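Notas para la charla de octubre (versión larga, recortar si voy mal de tiempo)

Saludar, dar las gracias a Kerubo Sang por invitarme y no enrollarme con el micro, que me conozco.

Empezar por la rifa. En Drundoto llevábamos años diciendo "hay que hacer algo por el comedor social" y un día, tomando café, alguien sacó un talonario de papeletas. Vendimos 167 en una tarde! La mitad a nuestras propias familias, claro (pausa, aquí la gente suele reírse).

Luego la caminata: 63 inscritos, lluvia todo el camino y mi cuñado perdido en el kilómetro cuatro. Contar lo del paraguas solo si hay buen ambiente.

Pasar a Workex. Ellos ponen 200 euros cada mes, sin logo ni foto con cheque gigante. Insistir en esto: una cantidad pequeña y fija le permite al comedor planificar la compra.
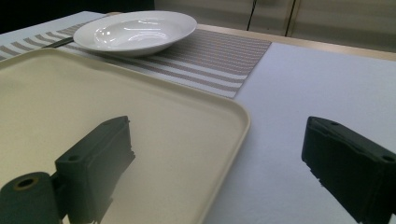 Lo que peor hicimos fue el mercadillo. Quisimos montarlo en tres semanas, sin avisar a los vecinos y con un cartel que ponía mal la hora. Sacamos 90 euros y acabamos todos de morros, yo la primera.

Turno de preguntas. Si sale lo de desgravar, remitir a Kultora, que yo de impuestos ni idea. Dejar las hojas de inscripción junto a la puerta.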